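Burnthorpe Shared Workshop
Evening course: Building a Two-Arm Bench Cell
Handout 4: Mounting, cabling and the first joint moves

Read before the Monday session. Handout 3 covered the enclosure and the floor panel and is assumed from here on.

1. Where the build should be by now

The corner posts are up, the wall panels are fixed and the floor panel sits flat between its edge rails. The front stays open. If the floor panel rocks when pressed at a corner, go back and shim it. A panel that moves by 2 mm makes every height taught later unreliable.

Wall covering is a matter of choice. A busy pattern gives an overhead camera plenty of corners to match, which is useful for checking that the camera has not shifted. It also makes small coloured objects harder to pick out near the walls. Groups who intend to do any colour sorting should keep their objects on the floor panel and well forward.

2. The front rail

Both arms hang on one grooved aluminium rail. Using a single rail fixes the two base heights relative to each other, so only the spacing and the rotation remain to be set.

Order of work:
Slide the nuts into the groove before the rail is fixed at its ends.
Place both mounting plates and fit the screws finger tight.
Measure between the inner edges of the plates at the front and at the back. The two readings must agree.
Tighten in a diagonal order, a quarter turn at a time.
Measure again.

The spacing used in the calculations is 500 mm between base axes. Groups working to another spacing should write it on the inside cover of the build log and change the value in the settings file at the same time. Most of the faults seen on the August course came from doing one and leaving the other.

3. Cabling

The cable to each wrist follows the outside of the links and is tied at short intervals. Ties go on the rigid parts only. At each joint leave a free loop long enough for the full travel of that joint, and test it by hand with the power off.

A loop that is too short will pull at the connector when the wrist turns. A loop that is too long can drop into the gripper. The loop at the wrist should stand up and away from the fingers in all positions used in the exercises.

Controller boards are fixed below the rail, one for each arm. Keep the power leads clear of the perforated strip, where the edges of the holes can wear through insulation. Label both ends of every lead. L and R are sufficient.

4. Power-on

One arm at a time, left first. Keep one hand on the switch. Hold the arm by the forearm link when power is applied, as the servos may jump to their last stored position. If an arm moves further than expected, cut the power and do not try to hold it back.

Set the speed limit to 200 steps per second for this handout. The figure is low on purpose and stays in force until Handout 6.

5. The facing pose

The facing pose is the reference for all two-arm work. Each forearm points inward and the grippers are brought close together near the middle, leaving a small gap. Contact at this stage loads the wrist servos and spoils the reading.

Procedure: bring the left arm to its stored angles, then the right. Correct the right arm only. Record all joint angles for both arms. Repeat from the rest position and compare the two sets.

A flat card laid on the floor panel is a convenient first target. It has a definite edge, does not roll and shows any error in rotation at once.
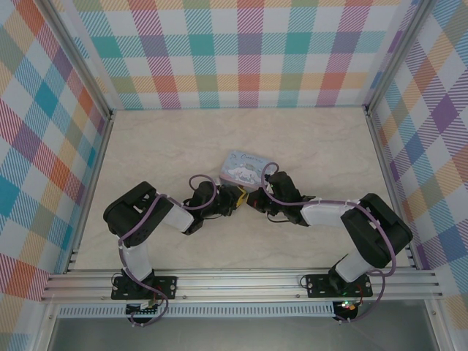

Boris Golob disagrees with correcting the right arm only. In his view both arms should be corrected by half the error, so that neither base ends up carrying the whole of it in the settings file. The method above is kept for this course as it leaves one arm untouched to compare against. Groups may try the other way after Handout 6, provided the log states which was used.

6. Common faults

Grippers meet at different heights: check the screws on the mounting plates, then the shoulder offset.
Gap drifts between repeats: look for a tight cable before changing any number.
One arm does not respond: check the board address. Both boards ship with the same one.
Servo hums at rest: the stored angle is beyond the end of travel. Reduce it by one degree and try again.

7. For next time

Bring the completed angle table and the build log. Radomir Yordanov will check the plate spacing on each cell before any two-arm program is run. Spare cable ties and plate screws are in the drawer marked Ravalach.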